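검색어를 입력하세요 검색
분류: 장례·추모 > 부고 작성 > 실무 안내

부고 원고 작성과 온라인 추모 페이지 등록 절차

최종 수정: 2020년 10월 20일

이 문서는 유족 또는 유족의 위임을 받은 사람이 부고 원고를 작성하고, 같은 원고를 바탕으로 온라인 추모 페이지를 등록하는 절차를 다룬다. 화면 이름과 메뉴 위치는 추모 페이지 편집기 Trondo를 기준으로 적었다. 다른 편집기를 쓰는 경우에도 원고 작성 부분은 그대로 적용할 수 있다. 장례식장 예약, 사망신고, 상속 관련 절차는 다루지 않는다.

용어

부고: 사망 사실과 장례 일정을 알리는 글. 문자 메시지, 신문 게재, 온라인 게시를 모두 포함한다.
약력문: 고인의 생애를 연대순으로 정리한 글. 부고 뒤에 붙이거나 추모 페이지의 본문으로 쓴다.
상주: 장례를 주관하는 유족. 부고에서는 발신자에 해당한다.
확정본: 상주의 확인을 마치고 더 이상 내용을 고치지 않기로 한 원고.
공개 범위: 추모 페이지를 볼 수 있는 사람의 범위. 전체 공개, 링크 공개, 비공개로 나뉜다.

준비 자료

원고를 쓰기 전에 다음 자료를 한 폴더에 모은다.

- 고인의 성명(한글, 필요하면 한자와 로마자), 생년월일, 사망일
- 빈소의 정식 명칭과 호실, 주소, 대표 전화
- 입관, 발인 일시와 장지
- 유족 명단과 고인과의 관계
- 학력, 경력, 병역, 종교, 단체 활동을 확인할 수 있는 서류
- 영정으로 쓸 사진의 원본 파일

성명의 한자는 가족관계등록부의 표기를 따른다. 족보와 등록부의 한자가 다른 경우가 드물지 않다. 부고에는 등록부 표기를 쓰고, 족보 표기는 약력문에 병기한다. 아호나 세례명은 성명 뒤 괄호에 넣는다.

생년월일은 양력과 음력 중 어느 쪽인지 반드시 확인한다. 출생신고가 늦어 실제 생일과 등록된 생일이 다르면 부고에는 한쪽만 적고, 약력문에서 사정을 한 문장으로 밝힌다. 향년 계산은 나이 셈법에 따라 값이 달라진다. 유족이 세는나이를 쓰기로 했다면 문자 부고, 신문 부고, 추모 페이지 모두 같은 방식을 쓴다.

부고 본문 작성

부고 본문은 아래 순서로 쓴다. 순서를 바꾸면 문자 메시지 미리보기에서 중요한 항목이 잘릴 수 있다.

- 고인 성명과 사망 사실
- 빈소
- 발인 일시
- 장지
- 상주와 유족
- 연락처
- 조문, 조화, 부의에 관한 안내

첫 문장에는 고인의 성명과 사망 사실만 넣는다. 직함이 길면 대표 직함 하나만 쓰고 나머지는 약력문으로 옮긴다. ‘별세’, ‘소천’, ‘선종’, ‘입적’ 등은 고인의 종교에 맞추어 고른다. 종교가 확인되지 않으면 ‘별세’를 쓴다. 한 원고 안에서 표현을 섞지 않는다.

문자 부고의 요약문은 90자 이내로 맞춘다. 요약문에 들어갈 항목은 성명, 빈소, 발인 일시, 추모 페이지 링크이다. 유족 명단은 요약문에서 뺀다. 링크는 마지막 줄에 단독으로 두고, 링크 뒤에 마침표나 괄호를 붙이지 않는다. 일부 메시지 앱은 링크에 붙은 문장부호까지 주소로 읽는다.

발인 시각은 오전과 오후를 적는다. 자정 가까운 시각에 안내를 보낼 때에는 ‘오늘’, ‘내일’ 같은 말을 쓰지 않고 날짜를 쓴다. 수신자가 다음 날 아침에 읽으면 하루가 어긋난다. 장지가 화장 후 봉안 시설인 경우 화장장과 봉안 시설을 모두 적고, 조문객이 동행할 수 있는 곳이 어디까지인지 표시한다.

유족 명단은 배우자, 자녀, 자녀의 배우자, 손자녀 순으로 쓴다. 형제자매를 넣는 경우 마지막에 둔다. 관계 표시는 ‘장남’, ‘장녀’ 대신 ‘아들’, ‘딸’로 통일해도 된다. 어느 쪽이든 명단 전체에 같은 방식을 적용한다. 이미 사망한 유족을 함께 적을 때에는 성명 앞에 ‘고’를 붙인다. 소속과 직위는 본인이 동의한 경우에만 기재한다.

연락처는 상주 개인의 번호와 빈소의 대표 번호 가운데 하나를 고른다. 추모 페이지를 전체 공개로 등록할 계획이면 개인 번호는 넣지 않는 편이 낫다. 계좌번호는 부고 본문에 직접 쓰지 않고, 편집기의 별도 항목에 입력한다.

약력문 작성

약력문은 연대순으로 쓴다. 문단은 출생과 성장, 학업, 병역, 직업, 가정, 사회 활동, 말년 순서로 나눈다. 해당 사항이 없는 문단은 제목까지 지운다.

출생지는 당시 행정구역 이름으로 쓰고 현재 이름을 괄호에 넣는다. 행정구역이 여러 번 바뀐 지역은 중간 단계의 이름을 생략한다. 학교 이름도 같은 방식으로 처리한다. 통폐합된 학교는 졸업 당시의 교명을 앞에 둔다.

병역 사항은 병적증명서로 확인되는 것만 쓴다. 군별, 복무 기간, 전역 당시 계급이 기본 항목이다. 참전 사실이나 훈장 내역은 증서의 문구를 그대로 옮긴다. 가족이 들은 이야기로만 남아 있는 내용은 버릴 필요가 없으나, ‘생전에 말한 바에 따르면’과 같이 출처를 밝히고 병역 문단이 아닌 회고 문단에 둔다.

직업 문단에서는 근무처의 정식 명칭과 재직 연도를 쓴다. 연도를 확인할 수 없으면 앞뒤 사건을 기준으로 쓴다. 예를 들어 ‘둘째가 태어난 뒤 직장을 옮겼다’고 쓰면 연도를 추정해서 적는 것보다 나중에 고치기 쉽다. 자영업의 경우 상호와 업종, 소재지를 쓴다. 상호가 등록 서류와 간판에서 서로 달랐다면 이웃이 알아보는 쪽을 앞에 쓴다.

가정 문단은 유족 명단과 대조한다. 혼인 연도, 자녀의 수와 순서가 명단과 맞아야 한다. 재혼 가정은 유족 사이에 표기 방식을 합의한 다음 쓴다. 합의가 되지 않으면 관계를 생략하고 성명만 나열한다.

사망 원인은 필수 항목이 아니다. 적는 경우에도 ‘지병’, ‘사고’ 정도로 쓰고 진단명은 유족 전원이 동의했을 때만 쓴다. 병원 이름과 담당 의료진에 대한 평가는 넣지 않는다. 감사 인사를 넣고 싶다면 추모 페이지의 ‘유족 인사’ 항목을 이용한다.

문장은 평서형으로 끝내고 존칭은 한 단계로 통일한다. ‘하셨다’와 ‘하였다’가 섞이는 오류가 가장 많다. 신문에 게재할 원고는 ‘하였다’로, 추모 페이지용 원고는 유족의 선택에 따라 쓴다. 두 벌을 만들 경우 한쪽을 확정본으로 정하고 다른 쪽은 어미만 바꾼다. 내용을 양쪽에서 따로 고치면 대조가 불가능해진다.
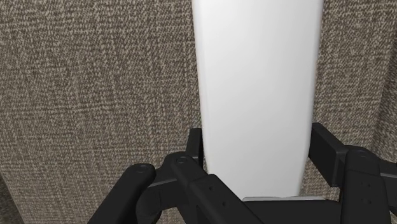
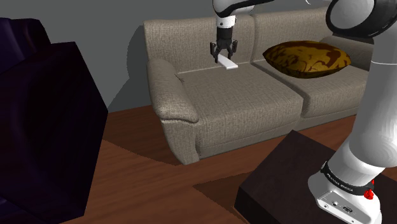
직물 배경 앞의 흰색 물체(첫째), 짙은 갈색 목재 테이블 위의 흰색 로봇 팔(둘째).

영정과 사진 파일 처리

영정은 원본 파일에서 새로 잘라 만든다. 메시지 앱으로 주고받은 사진은 전송 과정에서 압축되므로 인화용으로 쓰지 않는다. 원본이 종이 사진뿐이면 유리면을 닦은 평판 스캐너로 스캔하고, 자동 색 보정은 끈다. 보정은 사본에서 하고 스캔 원본은 따로 보관한다.

단체 사진에서 고인만 잘라 쓸 때에는 어깨선이 끊기지 않는지 확인한다. 배경을 지우는 경우 머리카락 가장자리를 확대해 점검한다. 주름이나 점을 지우는 보정은 유족의 확인을 받는다. 보정 정도에 대한 의견이 갈리면 보정하지 않은 쪽을 쓴다.

추모 페이지에 올릴 사진은 파일 이름에 촬영 연도와 장소를 넣는다. 연도를 모르면 ‘연도미상’이라고 쓴다. 사진 속 다른 사람의 이름은 파일 이름에 넣지 않고 설명 칸에 쓴다. 생존 인물이 식별되는 사진은 해당 인물의 동의를 받은 뒤 올린다.

Trondo에 페이지 등록

편집기에 로그인한 뒤 ‘새 추모 페이지’를 선택한다. 첫 화면에서 요구하는 항목은 고인 성명, 생년월일, 사망일, 작성자와 고인의 관계이다. 이 네 항목은 등록 후 작성자가 직접 고칠 수 없고 수정 요청을 보내야 한다. 입력하기 전에 확정본을 옆에 띄워 놓고 한 글자씩 대조한다.

‘장례 일정’ 탭에 빈소와 발인 일시를 넣는다. 시각은 24시간제로 입력하며 화면에는 오전과 오후로 바뀌어 표시된다. 오후 11시는 23으로 입력한다. 빈소가 바뀌면 기존 항목을 지우지 말고 ‘변경’ 버튼을 누른다. 지우고 새로 만들면 이미 보낸 링크로 들어온 사람에게 변경 안내가 표시되지 않는다.

‘본문’ 탭에 약력문을 붙여 넣는다. 문서 편집기에서 복사한 글에는 보이지 않는 서식이 따라온다. 붙여 넣은 뒤 ‘서식 지우기’를 한 번 실행하고 문단 구분을 다시 확인한다. 한자가 네모로 표시되면 글꼴 문제이다. 글꼴을 기본값으로 되돌리면 대부분 해결된다. 그래도 표시되지 않는 벽자는 한글만 쓰고 한자 구성을 괄호로 설명한다.

‘사진’ 탭에서는 대표 사진을 먼저 올린다. 대표 사진으로 지정된 파일은 링크 미리보기에도 쓰인다. 대표 사진을 나중에 바꾸어도 메시지 앱에 저장된 미리보기는 한동안 이전 사진으로 남는다. 링크를 보내기 전에 대표 사진을 확정해야 한다.

‘유족’ 탭의 명단은 입력한 순서대로 표시된다. 정렬 기능을 쓰면 가나다순으로 바뀌고 원래 순서는 저장되지 않으므로 사용하지 않는다.

‘공개 설정’ 탭에서 공개 범위를 고른다. 장례 기간에는 링크 공개를 권장한다. 전체 공개로 두면 검색 결과에 유족의 성명과 빈소 위치가 함께 나타난다. 방명록은 승인 후 표시로 설정하고 승인 권한은 2명에게 준다. 한 사람에게만 주면 발인 당일에 글이 쌓인 채 처리되지 않는 일이 생긴다.

신문 게재와 인쇄물

신문 부고는 매체마다 마감 시각과 글자 수 제한이 다르다. 확정본을 보내기 전에 접수 창구에 두 가지를 먼저 묻는다. 유료 게재의 경우 교정지를 받아 성명, 날짜, 전화번호를 확인하고 회신한다. 교정지를 전화로만 확인하면 동음이의 한자를 걸러낼 수 없다.

추도식 순서지를 인쇄하는 경우 약력문을 한 쪽 분량으로 줄인다. 줄이는 순서는 회고, 사회 활동, 직업의 세부 사항이다. 출생, 가정, 사망 관련 문단은 줄이지 않는다. 인쇄소 Vasiliauskas에 맡길 때에는 글꼴을 포함한 PDF로 보내고, 접지 방향을 주문서에 적는다. 접지 방향이 비어 있으면 왼쪽 펼침으로 제작된다.

묘비나 봉안함의 명판 문안은 부고와 별도로 관리한다. Fernundale 묘원의 명판 신청서는 성명, 생몰일, 문구로 칸이 나뉘어 있고, 문구 칸은 띄어쓰기를 포함해 23자까지 쓸 수 있다. 각인 후에는 수정이 되지 않으므로 신청서 사본을 확정본과 같은 폴더에 둔다. 명판 교체 신청은 매년 5월에 받는다.

검수

확정 전에 작성자가 아닌 사람이 원고를 소리 내어 읽는다. 읽는 사람은 다음 항목을 확인한다.

- 성명의 한글과 한자가 모든 문서에서 같은가
- 생년월일의 양력, 음력 표시가 있는가
- 향년의 셈법이 통일되었는가
- 발인 날짜와 시각이 빈소의 안내판과 맞는가
- 유족 명단에 빠진 사람이 없는가
- 존칭과 어미가 섞이지 않았는가
- 전화번호로 실제 통화가 되는가
- 링크가 로그인하지 않은 상태에서도 열리는가

마지막 항목은 작성자의 기기에서 확인하면 의미가 없다. 편집기에 로그인된 상태에서는 비공개 페이지도 열린다. 다른 사람의 전화기로 링크를 열어 본다.

오류를 발견했을 때

발송 후 오류가 발견되면 잘못된 항목과 바른 항목을 한 통의 메시지에 함께 적어 다시 보낸다. 전체 부고를 다시 보내면 어느 부분이 바뀌었는지 알 수 없다. 빈소나 발인 시각의 오류는 즉시, 약력의 오류는 장례가 끝난 뒤에 정정해도 된다. 추모 페이지에서는 ‘수정 이력 표시’를 켜 두면 방문자가 변경된 항목을 볼 수 있다.

고정 항목의 수정 요청에는 가족관계증명서 사본이 필요하다. 사본에서 주민등록번호 뒷자리는 가린 다음 올린다. 가리지 않은 파일은 접수 단계에서 반려된다.

장례 이후 관리

링크 공개로 등록한 페이지는 장례 후에 범위를 다시 정한다. 장례 일정 탭은 ‘보관’으로 바꾸면 본문에서 사라지고 기록에는 남는다. 계좌번호 항목은 보관 대상이 아니며 직접 삭제해야 한다.

방명록은 문서 파일로 내려받아 둔다. 글이 90건을 넘으면 파일이 나뉘어 저장되므로 마지막 파일까지 받았는지 확인한다. 내려받은 방명록, 확정본, 사진 원본, 신문 게재면의 스캔 파일은 한 폴더로 묶어 두 곳 이상에 보관한다. 기록 보관 서비스 Clalard를 이용하는 경우 폴더째 올릴 수 있고, 파일 이름의 한자는 유지된다. 다만 로그인 없이 6개월이 지나면 계정이 휴면으로 전환되고 공유 링크가 닫힌다. 관리자를 유족 중 한 사람으로 정하고, 그 사람의 연락처가 바뀌면 계정 정보도 함께 고친다.

원고의 여러 판이 남아 있으면 확정본 외의 파일은 ‘초고’ 폴더로 옮긴다. 초고에는 확정본에서 빠진 경력이나 일화가 들어 있는 경우가 많고, 기일에 추도문을 쓸 때 다시 쓰인다. 폴더 안에는 각 판을 누가 언제 고쳤는지 적은 메모 파일을 하나 둔다.

태그: 부고 쓰는 법, 약력문, 추모 페이지, 영정 사진, 명판 문안
공유 23 · 댓글 6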